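Werkstattbuch, April
Hautleim, Quellversuche und Offenzeit

Anlass: Die letzte Furnierfläche (Mavley, Ahorn auf Birkensperrholz) hatte Kürschner entlang der Mittelfuge. Verdacht zunächst auf zu kalte Zulagen, dann auf den Leim selbst. Charge Fuchs, Perlleim, Gebinde angebrochen seit letztem Herbst, trocken gelagert. Geruch unauffällig, Perlen klar, keine Verklumpung.

Ansatz A: 150 g Perlen, kaltes Leitungswasser, Mischung nach Gewicht 1:2. Quellzeit 7 Stunden, abgedeckt. Danach kein freies Wasser mehr, Perlen im Bruch durchgehend glasig. Ansatz B identisch, aber mit 140 g Perlen bei gleicher Wassermenge. Differenz bewusst klein gehalten, weil in der Praxis genau so ungenau abgewogen wird.

Erwärmen im Wasserbad. Thermometer (Isico) vorher im Eiswasser geprüft, Abweichung im Rahmen der Ablesegenauigkeit. Beide Ansätze gleich lang gehalten, Haut abgenommen, durch Gaze gegeben. Verdunstung am Ende durch Nachwiegen ausgeglichen.
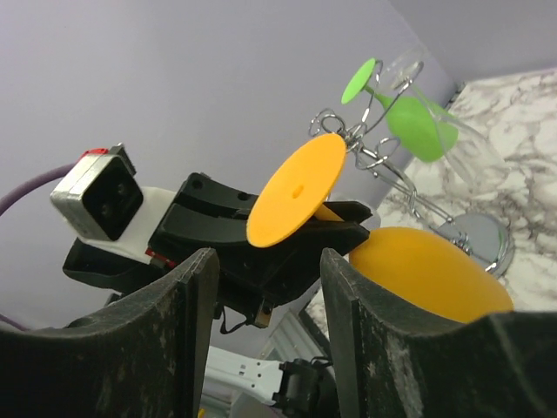 Timo Hinrichs merkt dazu an, dass der Ausgleich nach Gewicht nur stimmt, wenn die abgenommene Haut mitgewogen wird. In der Haut stecke überproportional viel Leim, und wer nur Wasser nachgibt, verdünnt.

Zutreffend. Haut von A und B nachträglich aus dem Abfallbecher geholt und gewogen, Wert im Datenblatt ergänzt. Der Fehler geht bei beiden Ansätzen in dieselbe Richtung, der Vergleich bleibt also brauchbar, die Absolutwerte nicht. Ab dem nächsten Ansatz Deckel auf den Topf, dann bildet sich kaum Haut.

Offenzeit: Auftrag mit Pinsel auf Birkenstreifen, Raumtemperatur, Streifen nicht vorgewärmt. Prüfung mit dem Finger auf Fadenzug. A geliert schneller als B, Unterschied deutlich, aber kleiner als der Unterschied zwischen vorgewärmten und kalten Streifen. Damit rückt die Holztemperatur wieder nach vorn.

Zweite Reihe mit Harnstoff, 10 Prozent auf das Trockengewicht der Perlen. Offenzeit klar verlängert, Fadenzug weicher. Nachteil bekannt: Die Fuge bleibt feuchteempfindlicher. Proben für den Klimaschrank (Sostus) beschriftet und eingelegt.

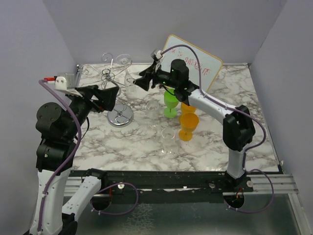

Ob man statt Harnstoff nicht gleich eine Sorte mit niedrigerer Gallertfestigkeit nehmen könne, will Réjean Fraser wissen. Er verwende für große Flächen nur noch solche und habe seither keine losen Stellen mehr.

Möglich, hier aber nicht geprüft. Niedrigere Gallertfestigkeit heißt auch geringere Anfangshaftung, beim Anreiben mit dem Furnierhammer wird das an den Kanten lästig. Muster anfragen, gleiche Streifen, gleicher Auftrag.

Bruchbild der alten Fläche nachgetragen: Leim auf der Trägerseite geschlossen und matt, auf der Furnierseite fast nichts. Keine Holzfasern im Leim. Passt zu einem Film, der schon geliert war, als das Furnier aufgelegt wurde,
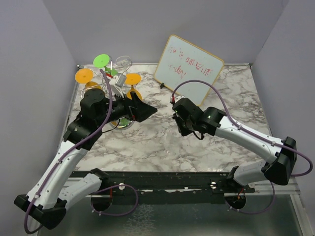 und damit eher zu einem kalten Träger als zu schlechtem Leim. Zulagen waren laut altem Eintrag vorgewärmt, der Träger nicht.

Offen:
Klimaproben A, B und Harnstoffreihe auslesen
Streifen vorgewärmt wiederholen, diesmal mit Oberflächentemperatur
Muster niedrige Gallertfestigkeit
Gaze nachbestellen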